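Ronham oak desk, the 130 cm one: my thoughts after a few months

I've been meaning to write this up for ages, partly because I leaned so heavily on other people's reviews before I bought mine, and it only seems fair to put something back in the pot. I work from home most of the week (bookkeeping for small shops, nothing glamorous) and for years I did it at the end of the kitchen table, clearing everything away each evening so that we could eat. By last August I'd had enough of that and started looking for a proper desk.

The Ronham was the third one I looked at seriously. My neighbour Gwenllian Trevor has the smaller version in her back bedroom and let me sit at it for a whole afternoon with a pot of tea, bless her, which told me far more than any shop visit would have done. Hers felt a bit narrow for me once I'd spread my ledgers out, so I went for the 130 and I'm very glad I did.

Delivery was fine. It came in three boxes, two of which I could lift by myself and one of which I most certainly could not, so do have somebody about. The instructions are all drawings and no words, and I don't get on with that sort of thing at all. I put the back rail on upside down and only noticed when the drawer wouldn't go in. Once I'd turned it round the rest went together nicely, and the whole job took me an afternoon with a long break for lunch.

Now, the top, as that's what you're paying for. It's lovely. I'd half expected it to feel plasticky, as so many of them do under the varnish, but you can feel the grain if you run your hand over it, and it's warm to lean on first thing in the morning. I oil it every so often with an old T-shirt and it has kept its colour well, even at the window end. There's one small ring where I forgot a mug overnight, entirely my own fault, and it has faded to the point where I have to hunt for it.

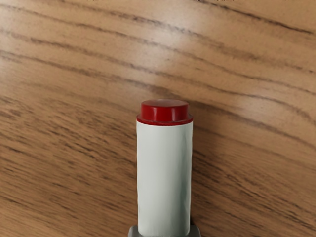
Red cap, white body, wooden top.

The drawer is the part I'm less keen on. It's shallow, it has no stop at the back, and if you pull it with any enthusiasm you end up with the lot in your lap! I've done this more than once while on the phone to a client. A stick-on felt pad has helped a little. I'd also have liked a hole for cables, though my friend Octavian Barbu has offered to drill me one and I keep putting him off, being too fond of the wood to let him near it.

Is it steady? Yes, very. I type like somebody hammering in tent pegs and it doesn't wobble, even on our floorboards, which slope towards the chimney. The feet screw in and out, so you can even things up without folding bits of card.

I paid some 100 pounds more than I'd meant to spend, and I did sulk over that for a day or two. I don't any more. If you need lots of storage I'd look at the Irnham instead, as it has proper deep drawers down one side, but the top on that one left me a bit cold. For a plain, good-looking desk that you can spread out on, I'd buy the Ronham again.

Four stars, and it would be five with a better drawer.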